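FOR IMMEDIATE RELEASE

Brerside Opens Equipment Planning Service for Companies Considering Cleaning Robots

June 23, 2022 — Brerside, a consulting company for building services and facility operators, announced today a planning service for companies that want to buy or lease cleaning robots and do not know yet how much money to put in the budget. The service has the name Presari. It will be open to new clients from July.

Presari begins with the manual work. Before any supplier is invited, the client and Brerside make a written record of each task, the surface on which it is done, the tools that are used and the time that it takes on a normal shift.

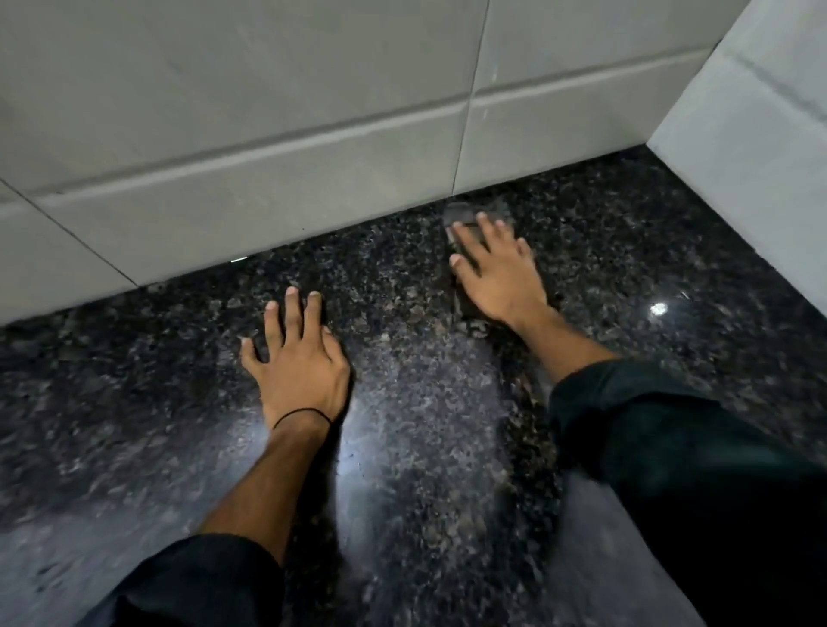
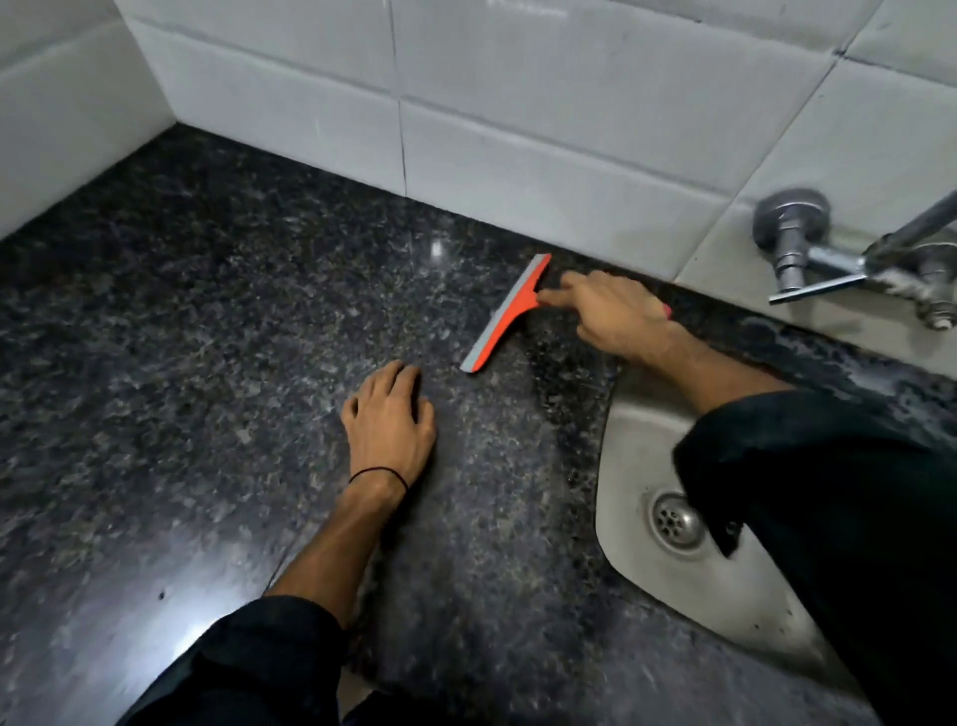 Hand work on a granite counter against a tiled wall.

The record is then used to divide the tasks into groups. Some tasks are ready for a machine that can be bought today. Some could be ready in the next budget period, if the client accepts to change the room or the tool. The rest stay with the staff, and the plan says so clearly, with the cost of the staff hours written beside them.

"Many companies come to us with a brochure and a price," said Lurdes Paiva, head of equipment planning at Brerside. "They have the price of the machine, but they do not have the price of the work. When I ask how many minutes the team spends on counters and how many on floors, there is often silence in the room. So we start from there, and it takes some patience, because people want to talk about the robot."

Counters, sinks and wall tiles receive special attention in the service. Floor machines are sold in many sizes and their costs are well known to most buyers. Work at counter height is more difficult to plan. A person changes the angle of the hand many times, reaches into corners, goes behind a faucet and decides by eye when the surface is finished. A robot arm which must do the same work needs a base, a power point, a way to hold the tool and enough free space to move. Each of these has a cost, and according to Brerside they are the costs most often missing from a first budget.

What the Client Receives

A Presari plan is prepared in 6 weeks. It contains the task record, a list of suitable equipment types, a comparison of purchase and lease, and a budget table for a period of 3 years. The table has 33 lines. Besides the price of the machine, it includes delivery, installation, changes to the building, software fees, spare parts, insurance, training of staff, cleaning of the machine itself and the cost of removing it at the end of its use.

There is also a line for the days when the machine does not work. The client must write there who will do the cleaning on these days and with which tools. Ms. Paiva considers this line one of the most useful.

"A budget which supposes that the robot works every day is not a budget that I would sign," she said. "We ask the client to keep the hand tools, to keep them in good condition, and to keep people who know how to use them. It is a small amount of money compared with the rest — but if it is not in the table, somebody will cut it in the second year."

Brerside does not sell equipment and does not receive a commission from manufacturers. Fees for the service are fixed before the work begins and depend on the number of rooms in the record. The client owns the finished plan and may give it to any supplier.

First Clients

The service was tested with two clients before this announcement. Vokovow, an operator of serviced apartments, asked for a plan for its kitchens and bathrooms. The company had intended to order counter-cleaning arms for all of its buildings in one purchase. After the task record was complete, Vokovow decided to begin with one building and to lease the equipment for 9 months, with the right to return it. The remaining buildings will be discussed when the lease ends.

The record for Vokovow showed that the kitchens were less similar than the company had believed. The depth of the counters was different from one building to another, and the position of the faucets also. In several apartments there was no free outlet near the sink. To correct these points in every kitchen would have cost more than the first year of the lease, and this was an important part of the decision.

The second client, Economou, is a catering company which prepares meals in a central kitchen. Its question was different. The company already had approval for one machine and wanted to know where to put it. The plan recommended the dish return area, where the same movements are repeated during the whole shift, and advised to leave the preparation counters to the staff for now. Economou has accepted the recommendation and is collecting offers from suppliers.

Both clients asked Brerside to be present at the supplier demonstrations. This has now been added to the service as an option. For a demonstration, Brerside prepares a short list of tasks taken from the client's own record, and the supplier is asked to perform them on the client's own surfaces, with the usual products and under the usual light. Polished stone and glossy tile are included wherever the client has them. Reflections on these surfaces can make difficulties for some camera systems, and it is better to learn this before the order than after.

Advice for the Coming Budget Season

For companies which are not ready for a full plan, Brerside will publish a free worksheet in July. It can be completed by a supervisor without technical knowledge. The worksheet asks for the tasks, the surfaces, the tools and the minutes, and it gives at the end a simple range for the first-year cost.

Brerside recommends that supervisors fill in the worksheet together with the people who do the cleaning, and during the shift if this is possible. In the two test projects, the times written from memory in the office were different from the times measured in the rooms. The small tasks, such as wiping the edge behind a sink, were often forgotten completely.

"The cleaners know where the time goes," said Ms. Paiva. "They also know which corner is difficult and which tool is bad. I would ask them before I ask a salesman."

Availability

Presari will be offered in English and Portuguese. A first conversation is free of charge and can be held by telephone or at the client's site. Companies that wish to have a finished plan before their autumn budget meetings are asked to contact Brerside before the end of July, as the number of places is limited.

About Brerside

Brerside advises building operators, hotels, caterers and cleaning companies on the planning and purchase of equipment. Its work includes task studies, budget preparation, tender documents and support during supplier selection. The company is privately owned.

Press Contact
Lurdes Paiva
Head of Equipment Planning, Brerside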